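Skip to content | Home | About Pusetley | Positions | Studies | Contact

Search positions and studies Go

We use cookies to remember your region and display settings. Accept | Manage preferences

Produce Sorting and Container Handling Study: Call for Participants

Pusetley is recruiting adult participants for a study of how people sort, portion and transfer fresh produce between open containers at a standing-height table. The study forms part of the Vikum program on small-batch packing, which covers grocery back rooms, community pantries and school kitchens. We are seeking 52 participants for the current intake. Sessions run through April.

Background

Most published handling guidance for soft fruit is written for packing lines, where fruit arrives in uniform trays and leaves in uniform clamshells. Small operations work differently. Fruit is moved by hand between whatever tubs and bins are on the shelf, often of differing size, colour and handle design, and the order of transfers is left to the person doing the work. The first Vikum dataset contains 3,755 timed transfers, almost all of them of firm items such as apples, onions and potatoes. The present intake extends the work to bunched and clustered fruit, chiefly grapes, which detach, roll and bruise in ways that firm produce does not.

The measures of interest are placement order, grip position on the container, number of re-grips, fruit left on the table surface, and the condition of the fruit on inspection after the session.

What participants do

Each participant attends 2 sessions, held at least one week apart. A session consists of a short familiarization block followed by the sorting blocks. Participants stand at the table throughout, with a seated break between blocks. Tasks include the following:

- moving grapes from a small tub into a larger bin, whole clusters first, then loose fruit;
- dividing the contents of one container between two others by eye, without a scale;
- repositioning containers on the table by the handle opening, loaded and unloaded;
- separating fruit from bagged goods and from small packaged items placed among the containers;
- returning all items to a stated starting layout from a printed card.

Table and containers

The sorting table has a smooth, pale wood top. Containers differ deliberately in colour and volume so that instructions can be given by colour alone. The larger bins have oval handle openings, and the smaller tub is a plain rectangular form. Layouts are kept loose: containers are set out in an approximate row and are not aligned to marks, as a fixed grid was found in the pilot to slow participants down.

The grape tub starts heaped above the rim. The teal bin and the pale yellow-orange bin serve as the left and right destinations in the two-way layouts. Red items are used as distractors and may be placed anywhere on the table.

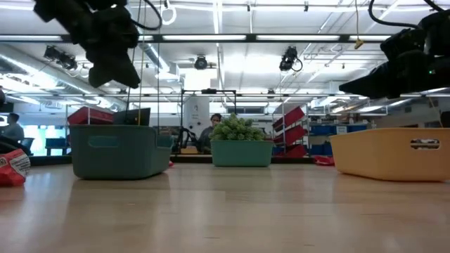
Eligibility

Applicants must:

- be 18 years of age or older;
- be able to stand for up to 40 minutes at a time;
- be able to lift and carry a loaded bin over a short distance using both hands;
- have normal or corrected vision and be able to distinguish green, teal, yellow-orange and red;
- read English well enough to follow a one-page instruction card.

Applicants must not have a known allergy to grapes or other fresh fruit, a current hand or wrist injury, or an open cut on either hand. Experience in grocery, catering or warehouse work is recorded but is not required. Left-handed applicants are encouraged to apply, as they were underrepresented in the first intake.

Clothing and preparation

Closed-toe shoes are mandatory. Sleeves must be fitted or rolled above the elbow. Rings, bracelets and watches are removed before the familiarization block and stored in a locker. Long hair is tied back. Participants wash their hands on arrival and again after the break. Nitrile gloves are supplied in four sizes for the gloved blocks; the remaining blocks are completed bare-handed. Please do not apply hand cream on the day of a session.

Fruit used in the study is composted and may not be eaten or taken home.

Recording and data

Sessions are video recorded. The recording area is limited to the table and the participant's hands and forearms wherever practicable, but faces may be captured incidentally and are blurred before analysis. Recordings are stored on a restricted server and identified by participant code only. Written consent is obtained before the first block. A participant may withdraw at any time and may ask that recordings be deleted up to the point at which the codes are separated from contact details.

Remuneration

Participants are paid a flat amount per completed session by e-transfer. Those who complete both sessions receive a completion payment. A session ended early at the participant's request is paid in proportion to the blocks completed. Parking at the Eklund Building is validated at the front desk. Transit fare is reimbursed on presentation of a receipt or card statement.

Location and access

All sessions take place on the ground floor of the Eklund Building. The entrance is step-free and there is an accessible washroom beside the waiting area. Table height is fixed for this intake. Applicants who need an adjustable surface are invited to register for the Flestlow seated-handling study, which uses a separate room and opens later in the year. One application can be considered for both.

The hall is kept cool for the fruit. A light layer that meets the sleeve requirement is recommended.

How to apply

Complete the online screening form under Studies, quoting "Vikum, soft fruit intake". The form asks for age range, dominant hand, relevant work experience, glove size and availability. Over 700 people are already on the Pusetley participant register; registered persons must still complete the screening form, as the allergy and colour vision items are new.

Applicants who meet the criteria are contacted by email with a choice of session times. Morning sessions begin at 9:30 a.m. and afternoon sessions at 1:15 p.m. A place is held once both session times are confirmed in writing. Applicants who are not placed in this intake remain on the waiting list unless they ask to be removed.

Subscribe to study notices Enter your email Sign up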